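1/ A ver, hilo rápido sobre los aranceles de Drorden a Utach porque estoy leyendo cada cosa

2/ Lo de ayer NO es una entrada en vigor. Es un anuncio. El decreto sigue sin publicarse y sin publicación no hay arancel, por muchos titulares que saquen

3/ Lo que dice el borrador: 25 % al acero y al aluminio, 15 % a piezas y maquinaria. Los alimentos fuera, de momento

4/ "De momento" es literal, eh. Artículo 4, revisión en abril. O sea que los del aceite que no canten victoria

5/ La respuesta de Utach, pues la de siempre. Nota de protesta, llamada a consultas del embajador y amenaza de cerrar el paso de Tillman a los camiones

6/ Tillman es lo serio. Pasan 300 camiones al día por ahí y la ruta alternativa es una carretera de montaña que en invierno ni te cuento

7/ Me preguntan por privado si esto viene por el ciberataque. Oficialmente no. El texto habla de "competencia desleal" y no menciona el ataque ni una vez. Que cada cual piense lo que quiera

8/ Yo creo que sí tiene que ver, pero es opinion mía, no tengo ningún papel que lo diga

9/ Luego está Wivitix, que hace componentes a los dos lados de la frontera y tiene 1,000 empleados. Les pilla en medio: la pieza cruza, se monta y vuelve a cruzar. Pagarían dos veces

10/ Han pedido exención. Sin respuesta. El ministerio dice que "se estudiará caso por caso", traducción: ni idea todavía

11/ Y el parlamento? Pues puede tumbarlo, pero necesita mayoría absoluta y la oposición va partida. Los del sur quieren el arancel, los de la costa no lo quieren ni ver

12/ Corrijo el 3, que me lo señalan: el aluminio reciclado va al 15 %, no al 25. Culpa mía, leí la tabla con prisas

13/ Otra cosa. Circula un mapa con los pasos ya cerrados. Es de la crisis anterior, no lo compartais porfa

14/ Rueda de prensa de la ministra a las seis de la tarde. Si dice fecha, la pongo aqui debajo. Si no dice fecha, es que siguen negociando y esto va para largo
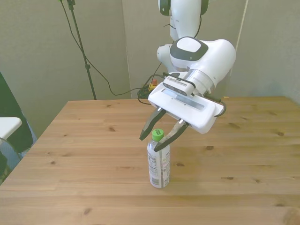 15/ Ah, y lo del embajador: llamado a consultas no es expulsado. Vuelve cuando quieran que vuelva. Sigo luego que entro en una reunión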